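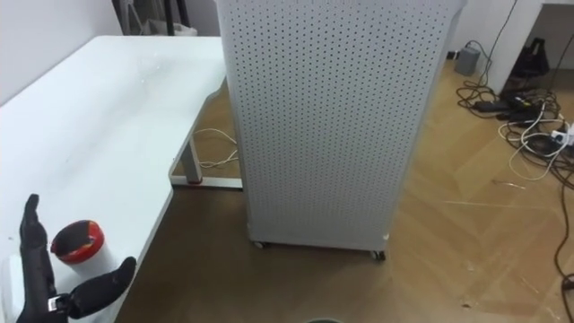 **Do I need a special gun oil?**

Probably not. You need an oil that stays put, doesn't turn to varnish, and keeps rust off. Plenty of cheap ones do that. The bottles with a rifle on the label and a price to match are often the same sort of oil as the bottles without, and most makers won't tell you what's in them when you ask. We've asked.

**So why does the label say "aerospace grade"?**

No idea. Ask them which grade. We wrote to Flarero with that question in August and got a coupon code back.

**Which ones have you used?**

Flarero oil, Catix oil, Catix grease, and the Rotuleo three-in-one (cleaner, lubricant, and protectant). We paid for all of them. We don't sell any of them and there are no affiliate links on this page.

**Is a three-in-one as good as separate products?**

We doubt it. A good solvent lifts fouling and then goes away. A good lubricant hangs around. Asking one liquid to do both means giving something up somewhere, and with Rotuleo it's the cleaning. It left copper in the bore that a plain copper solvent took out afterward. As a light oil it's fine. For a range bag where you only want to carry one bottle, sure.

**Does Catix really last 600 rounds between applications?**

Our carbine ran 600 rounds on it with no stoppages. Before you get excited, the same carbine has done that on ordinary motor oil. A gun in decent shape isn't a very demanding test, which may be why the ads use one.

**Can I use motor oil, then?**

Yes, on the moving parts of most modern guns. It smells, it runs more than we'd like, and you'll want to wash your hands. Check your manual first if you have a finish or polymer you're worried about.

**Oil or grease?**

Grease on the parts that slide under load, such as slide rails and bolt lugs. Oil on pins and pivots. In deep cold, go light on the grease or skip it. Keep both away from the firing pin channel, where they collect grit and slow things down.

**How much should I put on?**

Less than the video shows. If it's dripping out of the grip, wipe it down. An AR bolt carrier is the exception, and likes to run fairly wet.

**What about products that "bond with the metal"?**

We're still waiting for somebody to show us a test that wasn't run by the company selling the bottle. Those tests where a bearing gets pressed against a spinning wheel don't look like anything that happens inside a pistol.

**How often should I clean?**

That depends on the gun, the ammo, and your weather. Rimfire autoloaders get dirty fast. Corrosive surplus ammo needs cleaning the same day, with water or a water-based cleaner, then dry and oil. A carry gun picks up lint and sweat even if you never fire it, so look it over every 2 weeks.

**Will too much cleaning hurt the barrel?**

Careless cleaning can. Use a one-piece coated rod, a bore guide if one fits, and work from the breech when the design lets you. Unload first, check the chamber by sight and by feel, and get the ammo off the bench.

**Is the Londoño cleaning kit worth it?**

The 36-piece count includes every patch. Take those out and you have a rod in sections, some brushes, and a case with a weak latch. We'd buy a decent rod and the 5 brushes you'll use.

**Do old bottles go bad?**

Some separate. Shake it, put a drop on a piece of scrap steel, and leave it for a month. If it goes gummy, throw it out.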